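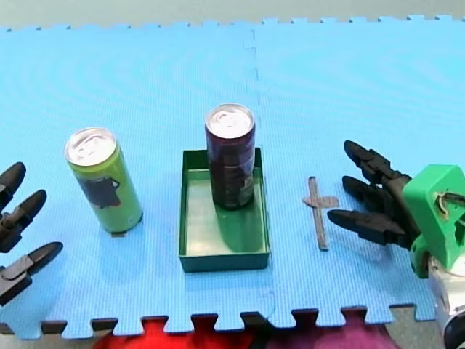 How to Get Through a Garage Clear-Out Without Moving to a Motel

Posted April 16, 2021 by Renato Orellana

My garage has held a great many things over the years, and a car was one of them, briefly. What follows is the method I used to get it back. It took two weekends and cost me one pair of gloves and a certain amount of dignity. If your garage is bigger than a single bay, or your marriage is younger than mine, allow longer.

Before you start

You need trash bags (the heavy ones), a broom, a marker, masking tape, and a few cardboard boxes that haven't been rained on. You also need somewhere to put things while you decide about them. I used the driveway. Check the forecast first and then don't believe it.

Do not buy storage bins yet. I know they're on sale. I bought a stack of Korlow bins before I had sorted a single shelf, and for a month the main thing cluttering my garage was bins.

Step 1. Pick a wall

Start with one wall and stay on it. The temptation is to wander over to the interesting corner with the fishing gear and spend an hour untangling line. The interesting corner will still be there. It has been there since we moved in.

I start at the left of the door and go clockwise. Belmiro Cunha across the street goes counterclockwise and claims it's faster, but I've seen his garage.

Step 2. Take everything down

Everything on that wall comes off and goes outside, including the things you're sure you're keeping. You can't clean a shelf with a paint can on it, and you can't judge a paint can while it's sitting where it always sits.

Put a tarp down if the ground is damp. Heavy items go nearest the door so you don't have to carry them twice.

Step 3. Sort into four piles

The piles are keep, give away, dump, and belongs to somebody else. That last one surprised me by its size. I found a tile cutter of Emiliano Jara's that I had told him, with some heat, I never borrowed.

Mark each pile with tape on the ground. Without tape they creep toward each other, and by lunch you have one pile and an argument.

A few rulings that may save you time:

Extension cords: keep the ones with whole insulation and both ends. Cut up the rest so you aren't tempted.

Jars of mixed screws: keep one jar. You will never sort it, but it's nice to have.

Instruction manuals: if the machine is gone, so is the manual.

Exercise equipment: you know the answer.

Step 4. Deal with the paint

Old paint gets its own step because it took up most of my first Saturday morning's worth of patience. Pry the lid. If it stirs smooth and smells like paint, write the room on the lid and keep it. If it has a skin on it like a pudding, or smells sour, it's done.

Don't pour any of it down a drain. Water-based leftovers can usually be dried out with cat litter and thrown away with the lid off, but ask your town first. Oil-based paint, thinner and anything with a skull on it go to the hazardous waste drop-off. Ours opens again in July, so I now have a box by the door marked JULY, and everybody in the house has asked me what it means.

Step 5. Clean the bare wall

Sweep from the top down. Wear a mask if there are droppings, and dampen those with disinfectant before you go near them with a broom. Look for daylight at the bottom of the wall and stuff any gap with steel wool.

Step 6. Put it back higher than it was

Anything on the floor will multiply. I put up two shelves on brackets screwed into the studs, and hung the long tools from a rail. The rail is a Tapia and says it holds 200 pounds. I've given it a rake, a shovel and a snow shovel, and so far we're all getting along.

Things you use weekly go between your waist and your eyes. Christmas goes up top. If you need a stepladder to reach the stepladder, try again.

Now you may buy bins. Measure the shelf first – the inside, between the brackets – and write the number on your hand.

Step 7. Get the piles off your property

Do this the same day. A give-away pile that spends a night in the garage is a keep pile by morning. Call the charity shop ahead, as some won't take tools. Load the dump pile last so it comes out first.

Then go back to Step 1 and do the next wall.

Comments

Hipólito Paredes: What do you do about lumber scraps? I have quite a few.

Renato Orellana: Anything shorter than my forearm goes in the fire pit, as long as it isn't treated or painted. I have long forearms.

Emiliano Jara: I'd like it noted that the blade was missing.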